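Blister Line Retrofit at Stidside - Progress Report to the Equipment Fund

Last updated: March

Quick one this time, we are in the middle of the changeover and I am writing between shifts. Full cost sheet went over separately.

Where we are. The old Prunditz blister packer is stripped down to the base and the new feed and sealing section is in. Guards are on. Air and power connected. First powered run was done in February, empty, then with placebo tablets the week after. Forming is good. Sealing is good on the left three lanes and not good enough on the right two - more on that below.

Placebo run, first proper one: 2,862 blisters. Of those 49 rejected by the leak test, nearly all from lanes four and five. We had told you we would be under 20 by now on a run that size, so we are behind on that. Everything else on the acceptance list that we could test without the printer has passed.

The seal problem. Upper plate is not sitting flat. Kukel sent a fitter who shimmed it and it held for half a shift, then drifted again. Their view is the plate warps when it comes up to temperature. Ours is that the mounting holes were drilled for the older frame and it never had a chance. They have agreed to supply a new plate at no charge, and we have that in writing. Delivery quoted as 5 weeks, which we don't love. In the mean time we can run three lanes, slow.

Tablet feed. Better than hoped. The brush box that came with the Zoëga feeder chips coated tablets, so we swapped the brushes for the softer type and the dust in the tray is way down. Small round tablets fill every pocket at low speed. Oblongs still bridge at the chute if the hopper is more than half full. Operators know to keep it low, a level sensor is on the list for next quarter.

Printer for batch and expiry - not installed. The bracket came in the wrong size and went back. New one is cut and waiting for paint. No other hold up there.

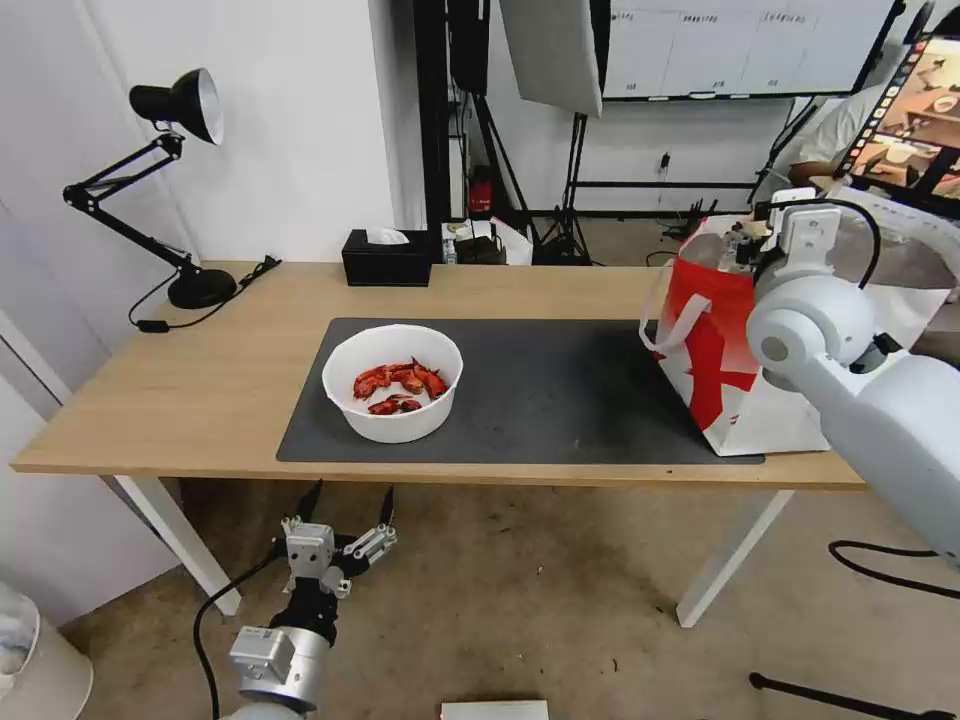

Table with desk mat, bowl and paper bag.

Training. Two shifts trained on start-up, stop and clearing a jam. Night shift still to do, waiting on the revised instruction sheet. The first version had the steps for foil threading in the wrong order, found that out the slow way. Corrected now and going through sign-off.

Cleaning and changeover. Changing from one tablet size to another took most of a shift on the old setup. With the new quick-release tooling we are at roughly 775 seconds for the tooling swap alone, not counting the clean. The clean is still the long part. We want to try a second set of feeder parts so one can be in the wash while the other is running. That is not in the current budget and I am not asking for it here, just flagging it.

Money. Inside budget on parts. Over on labor, mostly the extra hours on the seal plate. We expect to cover the overrun from the contingency line and do not need more from the fund this period. Kukel's last invoice is on hold until the plate is fitted and passes. Zoëga is paid in full.

Risks, short version:
- plate arrives late, or arrives and has the same fault
- foil supplier changes the roll width again, they did it once in January without telling us
- night shift training slips past the first live batch. We will not run live on nights untill it is done

Next period. Fit the new plate, repeat the placebo run on all lanes, hang the printer, finish the instruction sheet. If the repeat run is clean we go to a live batch straight after. If not we stay on three lanes and send you a revised schedule. Next report in June.

Comments

Line lead, days: the brushes need to go on the spare parts list, we only have the one set of soft ones.

Purchasing: Kukel confirmed the plate is on order. Asked for tracking, nothing back yet.

Fund office: Thanks, received. Can you send the leak test results split by lane? Fine with holding the invoice.

Maintenance: split by lane is on the shared drive in the run folder. Lane five is the worst one.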